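Notes from the Kumier Pool & Spa Shop
April 2024

Opening up without the headaches

Well, we made it through another winter, and judging by the phone in the shop, half the county has already been out to lift a corner of the pool cover and put it straight back down again. We understand! It's never a pretty sight under there. But I promised last time that I'd write something longer on water balance at opening, and a few of you have been kind enough to remind me of that promise at the counter, so get yourself a cup of coffee and settle in.

I've been looking after pools for a good many years now, first with my uncle's outfit and then here, and the mistake I see most often in spring is going straight for the shock. People pull the cover, see green, and pour in two or three bags before the pump has even been primed. I did the same with my own first pool, so I say this with love. If your pH is up near the top of the strip, a lot of that chlorine is going to sit there doing very little, and you'll be back in to see us for more (we'd be glad of the company, but I would sooner you spent the money on a new float for the kids).

So do it in this order. Fill to the middle of the skimmer opening. Get the pump running and leave it running for a full day, cleaning or backwashing the filter when the pressure climbs. Brush the walls and steps while you're at it. After that, take your sample, and take it from elbow depth, well away from the return jets. A clean water bottle is fine as long as it never held anything sweet or soapy. Bring it in that same day if you can manage it, and please don't leave it on the dashboard while you do the grocery shopping.

Now for alkalinity, which people's eyes tend to slide right over when I hand them the printout. Get this one settled before you fuss with pH. Think of it as the thing that holds your pH steady - when it's low, the pH bounces all over the place, up after you add something and down again after a good rain. When it's high, the pH creeps upward and keeps creeping no matter how much acid goes in. Add what the sheet tells you, spread it around the deep end with the pump on, wait overnight, and test again. Waiting is the hard part, I know, especially with grandchildren standing at the fence in their swimsuits.

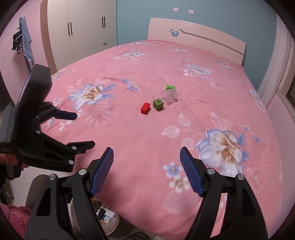
5 min read

Next comes the question I get more than any other, and that's how much water you have in the first place. Every dose on every label depends on it, and a surprising number of people are working from a figure the previous owner mentioned once in the driveway. A customer over on the Bomilow side of town had been dosing for 2,000 gallons more than her pool holds, for as long as she'd lived there. Her water was clear enough, but she'd been going through acid like nobody's business and couldn't think why.

If you've got a rectangle, multiply length by width by average depth, all in feet, and then by seven and a half. For average depth, add the shallow end to the deep end and divide by two, and you'll be close enough for most purposes. Round pools and kidney shapes need a slightly different sum, and we have a little card for those by the register, next to the test strips. Take one, take two! Write your answer on a piece of tape and stick it inside the lid of your chemical bin, and you'll thank yourself next spring.

For those of you with spas, all of this goes for you too, only everything happens faster. A spa holding 300 gallons will swing on a spoonful where a pool would hardly notice, so measure carefully and go a little at a time. If the water has been sitting in there all winter, I'd drain it and start over. Run a line flush through the jets before you empty it, wipe down the shell, rinse, and refill with a pre-filter on the hose if you're on a well. We have customers out along Gusteck Road whose well water comes in with a fair bit of iron in it, and that pre-filter has saved them a lot of brown rings.

A word on covers while I'm here. Let yours dry completely before you fold it up for the season, both sides, and store it somewhere the mice won't find it. The Halilović family brought one in last July that had become quite the little apartment building, and there wasn't a thing we could do for it. A plastic bin with a lid that snaps down will do the job nicely.

A bit of shop news to finish. We tested 1,173 water samples last season, and the machine has been cleaned and recalibrated and is ready for this year's. Testing is still free, and it still takes just a few minutes unless there's a line. Ojārs Luik is back with us on the service side, to the delight of everyone who had him open their pool last year, and he's already got 641 miles on the new van. If you'd like him for your opening, please call soon, as the weeks before the holiday weekend fill up first and we do hate turning people away.

Salt system owners, I haven't forgotten you. Your cells want inspecting for scale before you switch them on, and the water needs to be properly warm before they'll make much chlorine at all, so keep some liquid on hand for those first few weeks. I'll go into cell cleaning in the next issue, along with a reader's question about cloudy water after a party, which I suspect a few more of you will recognize by then.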